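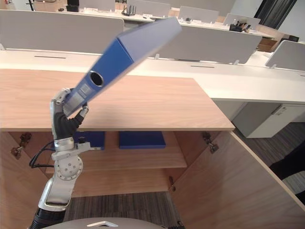
Do night vision goggles work through a vehicle windscreen?

Modern clear glass mostly lets enough through, but anything tinted, heated or armoured eats the light and you lose a lot of range.

tpettigrew
That matches what I found. I did a passenger ride in an ex-army truck on a night run in December and the driver had his hatch glass down the whole time. Freezing! He said the laminate made everything look like soup. I'd love to know if the thicker stuff is any better on newer vehicles.

silvan_k
Worse, if anything. Thicker block, more layers, greener tint. My old crew just went heads out and put up with the cold.

Ortner64
Don't agree, sorry. A thermal sight mounted outside doesn't care what your glass is made of, and that's how most crews drive at night now. Goggles behind glass is a bit of an old argument.
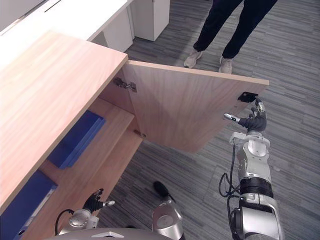

And before someone says it, yes, thermal has its own problems. Flat ground after rain all goes the same grey and you can put a wheel in a ditch you never saw. I still prefer it to squinting through a block.

silvan_k
You've got more faith in a screen than I have, Florian. When ours went down we had the glass or nothing.

LiamD
Bit of both for me. I've got a Zesis tube (second hand, more than 1,000 hours on it) and through my Land Rover's screen it's fine until the demister is on, then I get a sort of shimmer. Wiping the inside of the glass properly helped more than I expected. Dash lights are the real killer, tape over them.

tpettigrew
Ooh, taping the dash, hadn't thought of that. Will try it Wednesday and report back.

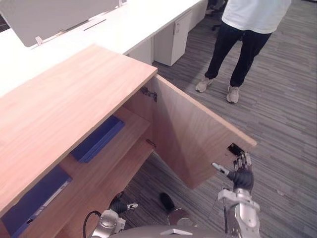

Cabinet with the door open

Ortner64
Tape the radio display too, Tamsin. It's brighter than you think.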